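We use cookies to keep you signed in and to remember your language. Accept | Manage settings

Category: Set-up guides > Staff kitchen automation

Posted 2024-12-18 by Dremico Documentation

Section 2: Rehearsing the shelf routine in simulation

Maldale shelf routines are rehearsed in the kitchen model before the arm is released for a shift. Kitchen staff no longer do the evening put-away, but they still decide shelf layout and sign the release sheet.

1. Load the kitchen model in Firkov. Check that counter height and cabinet positions match the site survey.
2. Set the arm to slow mode.
3. Run the approach to the upper cabinets. Watch the elbow where it passes the counter edge.
4. Run the shelf reach with the cabinet door open. Keep the door in its own collision group.

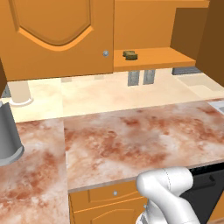
Arm and marble counter in the kitchen model, orange wood cabinets behind.

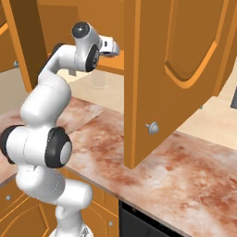
The shift lead at the Alarcón site wrote in May that the put-away used to take two people off the floor at closing, and that they now spend the time on stock and next-day prep — though someone still has to learn to read the fault log, and that should be counted as work.

5. Repeat steps 3 and 4 until 74 runs finish without a contact warning.
6. Export the log and attach it to the release sheet.

NOTE: A full rehearsal takes around 186 minutes. Staff do not need to be present.

CAUTION: Fault 2662 means the door model and the arm path overlap. Do not clear it from the panel — correct the door angle and restart from step 3.

CAUTION: Any change to shelf layout voids the release. Tell the shift lead before the next run.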